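Clonia data group, catch-up minutes, December

I took notes again, so blame me for the spelling. Gunhild Egilsson chaired, and we got going at 2 with the Sistau kitchen.

Door episodes first. We have 60 for the upper cabinet and I'd love to get to 600 before training starts (big jump, I know!). We agreed to vary the arm's starting pose a lot more, and I'll write the script for it.

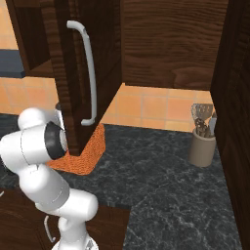 Item 1: Sistau kitchen, upper cabinet door open, arm beside it

Then the bread roll, which ate up most of the hour. Prislow wants the wrist view saved with every episode, and we're all fine with that - storage is cheap enough. We'll label the grasp and the release separately from now on, and the old episodes get relabeled too.

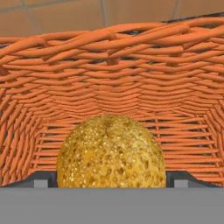 Item 2: wrist view, roll in the basket

Last up was how much to move things between resets. I said the basket should get a new spot and a new angle every time, and the crock could shift a little too. Eight layouts for now, six for training and two held back for testing. 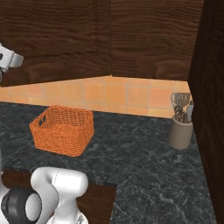 Gunhild asked whether two was enough to tell us anything, and said she would sooner hold back three and train on five. We left that open until I've run both splits. Next meeting same time, Londoño room.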